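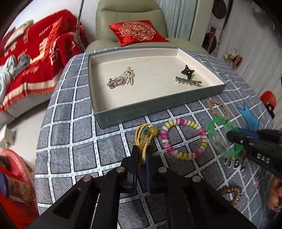
Hair accessories from the Cele assortment on the review table, with four of the clips placed in a lid.

Product Review: Cele Mixed Hair Accessory Assortment, supplied by Clokis
Prepared by Montserrat Magaña for the Pondgate Consumer Goods Library
Issued 16th November

Scope

The Pondgate Consumer Goods Library lends and evaluates small household and personal goods for its members. The Cele assortment was selected for review following a number of member inquiries about mixed packs of hair accessories, in particular whether such packs offer good value compared with clips and ties bought singly. The assortment was purchased at the regular price and was used by members of the reading panel from April onward. Clokis had no part in the review and did not see the text before publication.

Contents

The pack combines clips, elastic ties, coiled ties and beaded pieces. It is sold as an assortment, and the supplier states that colors may differ from one pack to another. Purchasers who require matching pairs should take note of this, as the pack reviewed included very few items that could be worn as a set.

Clips

The two silver clips are the most formal pieces in the assortment. Both are decorated with small stones, and one also carries a pinkish-purple gem. Panel members with thick hair found that the clips held a half-up style for a full working day. Those with fine hair reported slipping by midday and preferred to anchor the clip over a small elastic. The settings are slightly raised and caught on a knitted scarf on two occasions. No stones were lost during the review period.

The small black claw clip was the item most often requested. Its open, angular outline is plain enough for office wear, and the spring remained firm throughout. It is too small to hold long hair in a full twist, and the packaging should say so.

The beige clip, with its two long loops resembling rabbit ears, is better suited to younger users. It drew favorable comments for appearance and mixed comments for comfort. Members who wore it while seated against a high-backed chair removed it within the hour.

Ties and coils

Coiled ties are supplied in several finishes, among them a translucent green, a shiny brown and a darker shade. All performed well. They left less of a crease than the ordinary elastics the panel normally uses, and they were easy to remove after exercise. The green coil stretched noticeably after repeated use and recovered only part of its original size when left overnight. The brown coil showed no such change.

The yellow elastic ties with attached beads are attractive, but they call for some care. Hair tends to wind around the beads, and removal should be slow. The panel does not recommend them for children who take out their own ties. The tan twisted piece may be worn either in the hair or at the wrist, and several members used it for both.

Beaded bracelet

The round bracelet of glossy disc-shaped beads, in pinks, yellow, cream and white, is a pleasant addition, although members purchasing the pack strictly for hair use may consider it unnecessary. It fit most adult wrists on the panel. It was tried once as a ponytail tie and is not suitable for that purpose.

Storage

The assortment is supplied without dividers, and the coils catch readily on the claw clip when everything is kept together. A shallow lid or tray for the clips, with the ties kept apart, proved sufficient. Members who already own the Rorov drawer organizer, reviewed previously, will find that its narrow sections accept the clips but not the larger coils.

Assessment

The panel awarded the Cele assortment 42 points out of a possible 100 for consistency and considerably higher marks for variety. The claw clip, the silver clips and the brown coil justify much of the purchase price. The remaining pieces will depend on personal taste. The assortment is recommended for households in which several people share accessories, and for purchasers with no strong preference as to color. Members seeking a dependable everyday tie should buy coils separately.

The reviewed pack may be examined at the Pondgate front desk on request. It is not available for loan, for reasons of hygiene.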